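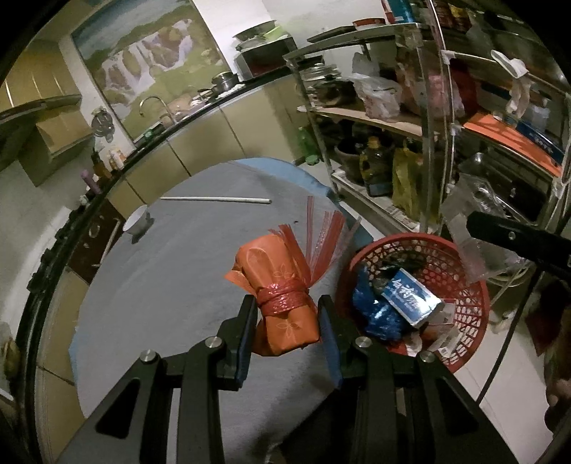
Orange paper with a petal print, tied round the middle with red ribbon.

The paper shop on Sedgate

Camdale has had a shop selling wrapping paper since 1886, and for most of that time it has been on the same corner of Sedgate. The name over the door is Valcárcel, after the family who took it on between the wars. The present owner is Beatrice Mwakyusa, who bought the lease after years of working behind the counter on Saturdays.

She keeps 37 patterns in stock. Most are printed at Plerndale, a short drive up the valley, on a press that runs two days a week. The rest come from small printers who send samples in the post and hope for the best.

"People used to come in before Christmas and that was the year done," she says. "July is weddings now. I sell more paper in July than in November."

The trade has had lean spells. Gift bags arrived in the eighties and took a good part of the business with them. A bag is quick, it can be used again, and it suits anything with an awkward shape. Mwakyusa sells them too, on a low shelf near the till.

What has brought customers back is the cost of everything else. A sheet of decent paper is still cheap, and a small present looks like more in it. She also runs a wrapping class upstairs on Thursday evenings. It covers boxes first, then bottles, then soft things such as scarves – the hardest of the lot, in her view.

Radomír Charvát, who looks after the press at Plerndale, would like to see fewer foil finishes. Foil can't go in with the paper recycling, and he thinks a strong flat colour does the job better. His own best seller is a plain dark green. He has printed it every year he has been there and has yet to change the ink.

The shop is open every day except Monday. Single sheets are kept flat in the drawers at the back, and you are welcome to open them.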